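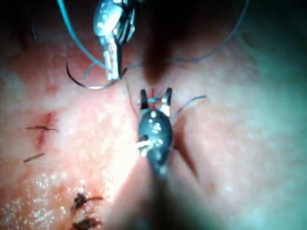 Who is in charge when a stitch is placed with Trulora?

The surgeon at the console is in charge from start to finish, and the software moves the instruments only while the surgeon keeps a foot on the pedal.

ELTVILLE, January. Furnora is very happy to share that Trulora, our assisted suturing software for two-armed surgical robots, has finished its first working season in the practice lab at the Brophy Surgical Training Center, and that the center has decided to keep it on as a regular part of the week. We have been looking forward to writing this for a long while, and we owe thanks to a good many people in Eltville who put up with our cables, our updates and our endless requests for one more row of stitches.

The Brophy center is a place where surgeons come to learn robotic work and where experienced ones come back to keep their hands in. Stitching takes up a large share of the lab's day. Every course has its closing exercises, every new instrument has to be tried on tissue before it goes into the teaching rooms, and until last season all of those trial rows were sewn from the console by the center's own instructors, often in the evening after the courses had gone home.

With Trulora, the instructor marks the two sides of the incision on the console screen and chooses the spacing. The software then drives the needle, hands it across, pulls the thread through and winds the knot, stopping before each bite for the instructor to approve it. Over the season it placed 923 stitches in the lab on practice tissue. None of this was done on patients, and Trulora is not cleared for use on patients. We would like to be plain about that, as we have been with everyone who has visited.

"I was the one who said it would be more trouble than it was worth, and for the first few weeks I was right," said Nuala Brophy, director of the center. "We had tangles and we had knots that I would have sent a first-year back to redo. But my instructors kept at it with the Furnora people, and by the end of the fall they were going home at 6 instead of 9, and they were spending their afternoons beside the trainees, where I want them."

The knots deserve a few extra words, because they took up most of our summer. A needle has a known shape and more or less goes where it is sent, but thread has ideas of its own, and it behaves one way when it is long and quite another when there is only a short tail left to catch.

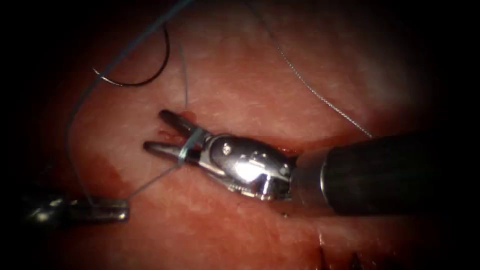 Our first version pulled both ends with the same force every time, which gave a knot that sat nicely in thick tissue and puckered anything softer. Radymyr Kovalchuk, who leads motion software at Furnora, spent many days in the lab with the instructors, asking them to tie knots slowly and tell him what they were watching for. Much of what he heard went straight into the current version, including a short pause after the first throw that Gearóid Kinsella, the center's senior instructor, had been asking for since his second day with the system.

"I don't look at my own hands when I tie, I look at how the tissue is lying," said Kinsella. "Once Radymyr had that, we got on very well. I still take over when I don't like the angle of a bite, and I take over more often than the visitors expect. You press one switch and it's yours."

Work at the center has changed in other ways too, and some of them we had not planned for. Teresa Cullinane, who runs the instrument room, now checks the jaws of the needle drivers at the end of each session in place of once a week, as Trulora is fussier about a worn grip than a person is. That was extra work, and the center has moved the restocking of the teaching rooms to the morning shift to make space for it. Cullinane has also had a say in the session log, which now prints the instrument number beside every stitch the instructor rejected, so that a tired pair of jaws can be found and pulled from the tray.

No jobs at the center were cut for the project. The instructors still sew by hand at the console for part of every week, at their own request, and they wrote that rule themselves. Trainees do not use Trulora at all until they have passed the center's hand-tying course, a point on which Brophy was firm from the very first meeting and on which we have come to agree with her completely.

In the coming season the lab plans to place 2,000 stitches, this time with curved incisions and finer thread. Furnora will keep 2 engineers in Eltville to support the work.

"We came with software and we were given an education," said Enda Fitzgerald, chief executive of Furnora. "I'm grateful to everyone in that lab, and I hope they will go on telling us when a knot is ugly."

Surgeons and training centers who would like to visit a lab session are welcome to write to the Furnora press office, which will pass requests along to the center. Visits are held in the mornings and places are limited by the size of the room.

About Furnora
Furnora develops motion software for surgical robots and works with training centers on the testing and teaching of assisted techniques. Trulora is intended for laboratory and training use only.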